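Melamine tops turning yellow?

bosside_bench
Moved my sewing table under the south window in June and the white top already looks cream next to the wall. It's a Stutex board, 90 cm deep. Anyone had luck cleaning it?

palmetto50
If it's sun you won't clean it off. Mine went the same way. I put a Wernar vinyl sheet over it and moved on.

tillerman
Disagree. Half the time it's old wax or spray polish. Try dish soap and warm water on one corner first.

palmetto50
He said under a south window. Soap won't fix that.

tillerman
Costs nothing to check - the sheet costs 20 bucks.

bosside_bench
Did a corner on Sunday with soap. A bit lighter, but still cream. A new top is 300 so I'll probably get the sheet. Does it bubble?

palmetto50
Only if you rush it. Start at the back edge and pull the liner off slowly. I did mine in one go and it has stayed flat, even at the corners.

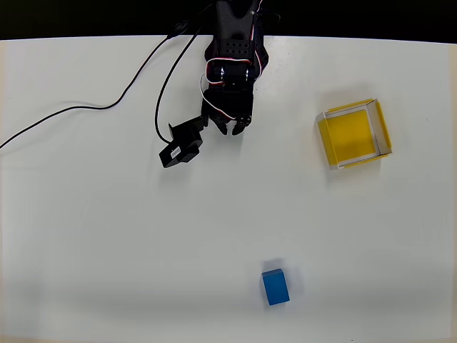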